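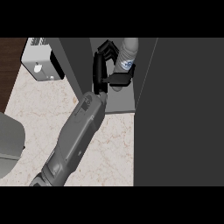 Residency Diary, Onisberg Reading Room
January, second entry

The Reading Room opened at 8:30 this morning. The heating had been running since six, and the thermometer by the map drawers read 66 degrees at opening, within the range set for paper storage. Outside it was snowing lightly. The front steps were salted before the first readers arrived.

Work continued on the Draltlow parish ledgers. The collection came to Onisberg in 17 crates, and the contents of each crate are being checked against the handwritten list that traveled with them. The list is not reliable. Two ledgers marked as baptisms have proved to be grain accounts, and a bundle described as "letters, various" holds nothing but receipts for candles and lamp oil. These have been given temporary numbers and set aside until the catalog can be corrected.

The best find of the morning was item 916, a narrow account book kept by the parish for the repair of its bridge. The entries are short and in several hands. One winter the bridge was closed for nine weeks, and the clerk recorded each load of timber as it came over the ice. He also recorded, with evident displeasure, the price. The binding is sound, but the lower corners have been chewed by mice, and the last six leaves will need support before they can be handled by the public.

Lunch was taken at 12:15. The afternoon was given to correspondence. The Bajpai Fund has confirmed that its grant may be used for storage boxes as well as for conservation work, a point that had been in doubt since the fall. An order for boxes was placed with Bemero before the close of business. Delivery is expected in three weeks. The larger size is out of stock, and the oversize volumes will remain in their wrappings for the time being.

A reader asked whether the parish maps could be copied at full size. The request was declined for now, as the folds are weak, but smaller copies of the first four sheets were offered and accepted.
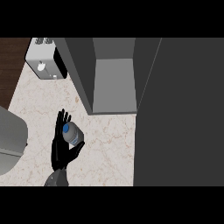
Evening

The room closed at 5:00. The snow had stopped by then and the road to the station was clear. The ledgers were returned to the lower store and the day's numbers entered in the register.

I remained until 6:40 to read further in the bridge account. There is a gap of 2 years in the middle of the book, with no leaves missing. The entries simply stop after a payment for nails and resume in a new hand, with a payment for rope. The vestry minutes may explain it - they are thought to be in crate eleven, which has not yet been opened.

For tomorrow: crate eleven, the reply to the county office about opening hours, and new bulbs for the two lamps at the long table.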